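Robot Skills > Two-Arm Stations > Fault Finding

8th July
By Gobnait Geraghty

How to find and fix a gripper that reports a hold when it has nothing in it

This page covers a fault we had on the Skatus two-arm station in the Skundthorpe workshop, where the right gripper kept reporting a successful grasp on small metal parts it had missed. If you run a sorting or packing task with thin objects, you will probably run into some version of it. The steps below are the ones we ended up using, in the order I would do them next time.

What the fault looks like

The task is to pick up keychains and place them in a compartment of an open jewellery box. With the fault present, the arm goes down, closes, lifts, travels to the box, opens and goes back for the next one. The log says the object was placed. The keychain is still on the table, or it has been dragged a few centimetres and is lying at a new angle.

Our run log had 447 pick attempts in it when Eoin Hayes went through it against the video. 14 of them were marked as placed with nothing in the jaws. All of those were on the right arm.

The safety side of it

A false hold is more than a scoring problem. In one attempt the ring of a keychain caught on the tip of a finger without being gripped. The controller believed it had a firm hold and moved at full carry speed, and the keychain came off partway and landed outside the work area. It was a light object and it hit the floor. A heavier one could have hit Karla Sandoval, who was at the laptop.

Until you have finished every step on this page, run at the reduced speed setting and keep people out of reach of both arms. Press the stop and wait for the brakes to engage before you put a hand on the table - a paused task can resume by itself if the planner is still queued.

Before you start

You need the gripper hex key, a feeler gauge, lint-free cloth, a strip of thin card and the station laptop with the gripper panel open. Set the table up the way it was when the fault happened. Don't clear it down to one object, as ours would not fail on a bare table. 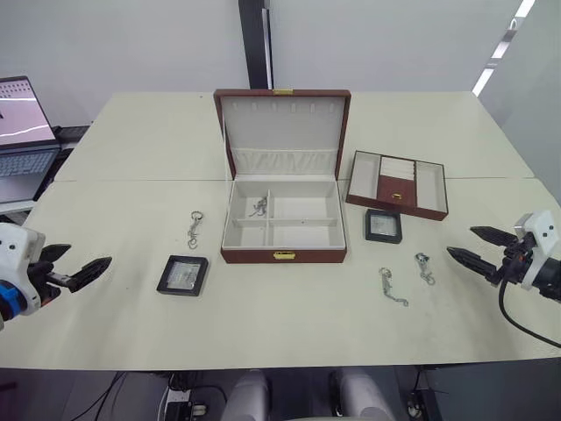 Test layout for the right arm, with the jewellery box open and its tray out to the right.

Leave the other items where the task puts them. The display cases matter in our layout because the fingers have to come down clear of the one in front of the tray, and that changes the approach angle for anything nearby.

Step 1. Check the closed position

With the jaws empty, command a full close and write down the position the panel reports. Open and repeat until you have done it 3 times. The readings should agree. Ours wandered, and every one was wider than the value stored in the configuration file.

The software decides it is holding something when the fingers stop short of the stored closed position. If the real closed position has drifted outwards, an empty gripper looks like a gripper holding something thin.

Step 2. Clean and inspect the fingers

Stop the arm and cut power to the gripper. Wipe between the serrations with the cloth. Kianoush Nikzad found a sliver of packing foam at the base of one finger on ours, pressed flat enough that we had all missed it. Check that the finger screws are tight, then try the feeler gauge between the closed tips. An even gap from side to side is fine. A tapered gap means a finger is seated crooked and needs to come off and go back on.

Step 3. Check the cable

Move the arm by hand through its reach in free-drive mode and watch the position reading. It should stay still, as the gripper itself is not moving. If the number jumps at one particular pose, look at how the cable is hanging there. Give the loop enough slack for the whole reach, but keep it off the floor and away from the power strip.

Step 4. Store the new closed position

Run the homing routine from the panel, then repeat Step 1. Save the new value for that gripper only. We copied the left arm's value across in February to save time, and I think that is how this started.

Step 5. Widen the hold check

Position alone is not enough for thin parts. Turn on the motor current check as well, so that a hold needs both a short stop and a rise in current. Set the threshold using the strip of card: the gripper should report a hold on the card and no hold on air. Then add a second check after the lift, before the carry move begins. It slows each cycle a little.

Step 6. Retest

Run the task at reduced speed with someone watching and marking each attempt on paper. Compare the paper with the log at the end. Bernadette Keogh signs ours off, and she won't accept the log by itself. If there is a single mismatch, go back to Step 1.

If it still fails

Swap the left and right grippers. If the fault moves with the gripper, send the gripper for repair. If it stays with the arm, suspect the wiring in the wrist and leave the station off until it has been looked at.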